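Robot sitters wanted, up to 36 of you!

I run the evening shift at Clanwood, and our kitchen arm has picked up a bad habit: it lets go early. It's dropped 9 things since June (my foot was one landing spot) and the fault log is no help at all. 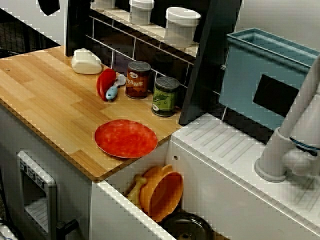

So I need patient people to watch it clear up, hit stop when the grip slips, and write down what it was holding. Safety shoes are on us! Pay is $500 for the month. Write to the Telitz desk and say which evenings suit you.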